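The loudest weekend in March

January 13, 2024

The first time I went to Flodel I thought I had come to the wrong town. It was ten on a Friday morning, the rain was coming up the main street sideways, and the only sign of a carnival was a man on a stepladder arguing with a length of bunting. I asked him where everything was. He said it was in a van, and the van was in Shrewsbury.

By eight that night I was standing outside the Vaughan Arms with glitter in one eye, being taught a dance by a retired dentist. I've been back every year except one, and that year I had shingles.

If you've never heard of Flodel, that's more or less how the town likes it. It runs from Friday night to Sunday teatime in the middle of March, when the big summer parades are still a spreadsheet on somebody's laptop and the hotels will let you have a double for the price of a decent lunch. There are bands, floats, a tea dance, a drag bingo that gets out of hand at the same point every time, and a procession on the Saturday that goes from the old station down to the harbour wall and then, for want of anywhere else to go, turns round and comes back up again.

That last part began as a mistake. In the early days the procession was meant to finish at the harbour with speeches, but the tide had other ideas and the speaker's platform went off towards Ireland. Everyone walked home the way they had come, still playing, and met the tail of the procession coming down. It took an hour to sort out and was agreed to be the best bit of the day. It's now in the programme as the Crush.

Meirion Foulkes was there. He is 71, wears a sequinned waistcoat under a proper waterproof and has led the front of the parade for 14 years, mostly because he owns the whistle. "We were after something for the people who'd moved away," he told me over a bacon roll. "All the lads and girls who'd gone off to Manchester and Cardiff to be themselves, and came home at Christmas and were somebody else for a week. I was one of them, a long time before. So we thought, let's have a weekend where you come home and you're the same person you are on the train."

He then spent ten minutes telling me about the drains on Station Road, which back up if more than one float parks over them. I have left most of this out.

The town has 2,790 people in it, according to the board at the swimming baths, and on the Saturday it feels as if every one of them has invited a cousin. Last year's wristbands ran out at 2,669, and after that they used parcel string. Wristbands get you into the evening do at the Ruvmont, the ballroom on the front, which was built for sea-air convalescents and still has a handrail round the dance floor. You'd be surprised how often you want it.

The Ruvmont is the reason many people come. It holds 879, has a sprung floor and a ceiling the colour of weak custard, and spends the rest of the year hosting carpet sales. For Flodel the stage goes to whoever Nest Wogan has managed to talk round. Wogan books the acts from her kitchen in Machynlleth, and her method is to ring people up and not hang up until they say yes.

"I don't do big names," she said. "I had a big name once. He wanted a separate toilet. We haven't got a separate toilet, we've got the one, and it's got a bucket in it."

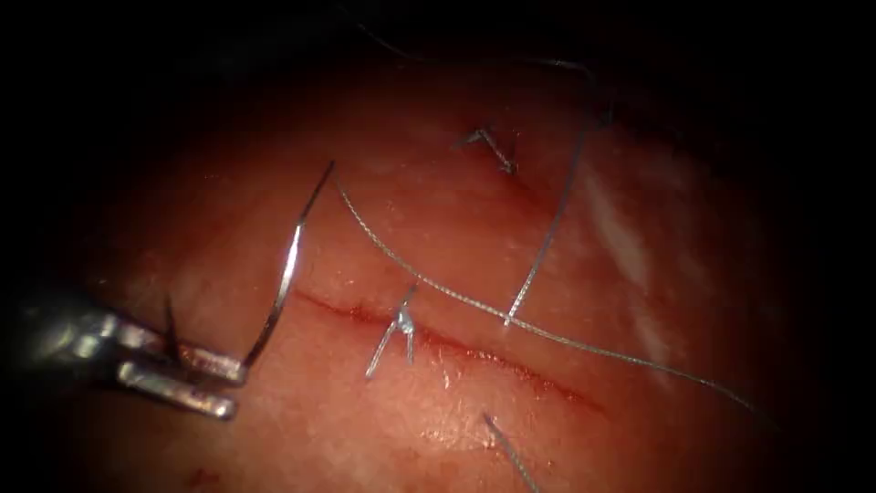

A curved suture needle held in the jaws of a robotic needle driver.

This year she has Boltano, a nine-piece brass outfit from Bristol who play disco at the speed of a fire alarm. They did the late slot two years ago and the handrail came away from the wall on the sea side. They're back on the Saturday, with the handrail bolted and, I'm told, a clause in the contract about the tuba. Before them is Henrique Peixoto, who came over from Porto to work in a fish restaurant along the coast and now sings fado in a ballgown, with his own English words, some of which rhyme. I saw him do three songs in the Vaughan Arms last spring. The pub went quiet in a way I've only otherwise known when the card machine goes down. A big man in a rugby shirt next to me was crying into a packet of dry roasted.

Not everybody in town is keen, and it would be a duller weekend if they were. There's a house on Marine Terrace that closes its shutters on the Friday and opens them on the Monday with a bang. A few of the shops used to do the same. That changed, slowly, and I suspect the till had as much to do with it as the heart. The butcher now does a rainbow sausage, which I cannot recommend, and the ironmonger sells feather boas off the same hook as the bicycle chains. Osian Lougher, who runs the ironmonger's with his husband, says the boas outsell the chains by the Saturday lunchtime and that the two should on no account be worn together.

Lougher is also in charge of floats, and here a word of warning to anyone thinking of entering one. The street narrows by the chapel. It has always narrowed by the chapel. It's on the map they send you. Yet every year a float arrives that has been built in a barn by people who love each other very much and don't own a tape measure. One year it was a swan, which had to be reversed for half a mile with its neck off. Another year it was a wedding cake, and the top tier is still in use as a bus shelter on the Tywyn road.

I asked him what he'd like to see more of. "Hinges," he said.

The part I'd cross the country for, though, is the Sunday. Saturday is for showing off. On the Sunday there's a tea dance at the Ruvmont from two o'clock, with a pianist, and it belongs to the older lot. Couples who've been together since it could have cost them their jobs do a slow foxtrot under the custard ceiling. Younger ones come in from the night before, grey in the face, meaning to stay for a sandwich, and get taken round the floor by somebody's uncle. Tomos Rowlands, who is 22 and was sick behind the lifeboat station on his first Saturday, says he learned to waltz that way and now can't hear a piano without putting his left foot forward. He's coming back this March with his mum. She's entering the bingo.

I danced with the dentist again last year. He told me I'd improved, and then that he'd mixed me up with somebody else.

Will it get bigger? People keep telling it to. There was talk of a second stage on the car park and a sponsor with a hot tub. Foulkes heard them out, he says, and then asked where the cars would go, and the matter hasn't come up since. For now it stays at one ballroom, one pub and one street with a narrow bit in it.

If you're going

Trains are fine as far as Machynlleth and a matter of faith after that. Book a room early, and ask whether it's at the front or the back, as the brass goes on until one. Wristbands for the Ruvmont are sold at the ironmonger's and on the door until they run out. The procession leaves the old station at noon on the Saturday, or when Meirion finds the whistle. Wear boots. Children are welcome at everything up to the bingo, and dogs at everything including it.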